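Search this site Enter your keywords Search

Week 3 handout: Why we lie to ourselves about averages

Hi all. I promised I'd type up what I said in class, and I got carried away at the board last time, so this covers more than we got to. Please read it before you do the Hotendale problem set, which is due 1st February at the start of class.

So, the average. I love it and I don't trust it, and I want you to leave this course feeling the same way. When someone hands you an average, the first thing I want you to ask is "average of what?" and the second is "can I see the spread?" That's most of the course, really, and you can hold me to it.

Let's go back to the Hotendale bus data. We have 1,296 trips, each with a waiting time in minutes. The mean looks perfectly nice. If you ran the bus company you'd put it on a poster! But riders kept saying they waited far longer than that, and they weren't making it up. If buses come unevenly, more people turn up during the long gaps than during the short ones – the long gaps are simply bigger targets. The company averages over buses and the riders average over riders, so they get different answers from the same street.

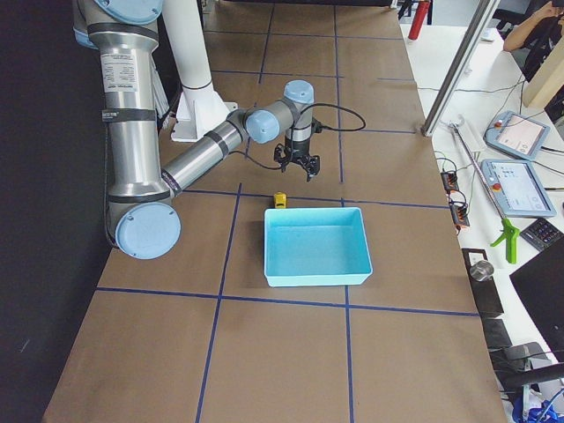
A few of you asked after class whether this means the company was cheating. I don't think so. They answered a question, it just wasn't the one the riders were asking. You'll see the same thing with class sizes (a college averages over classes, students sit mostly in the big ones) and with how full a plane feels.

Now the median. Line everything up from smallest to largest and take the one in the middle. With 99 values it's the 50th, easy. With an even number you take the middle two and split the difference. In the Pomell rent data one apartment is listed at a monthly rent that has to be a typing mistake, and it drags the mean up while the median barely notices. Try it both ways, with the odd one in and with it out, and write down what changes.

Please don't just delete that apartment and move on, though. I did that once with a set of 176 water bills from Hesport and threw away the only leaking pipe in the whole file. I still feel silly about it. Look at the strange value first, then decide, then say in your write-up what you decided.

For next time: read chapter 2 of Wieczorek up to the part on percentiles, and skip the box on logarithms (we'll do it properly later in February). Bring a calculator, phones are fine. If the chapter's definition of a quartile doesn't match the one in your spreadsheet, you're not going crazy – there are several in use and they give slightly different answers on small data sets. Use the book's for homework.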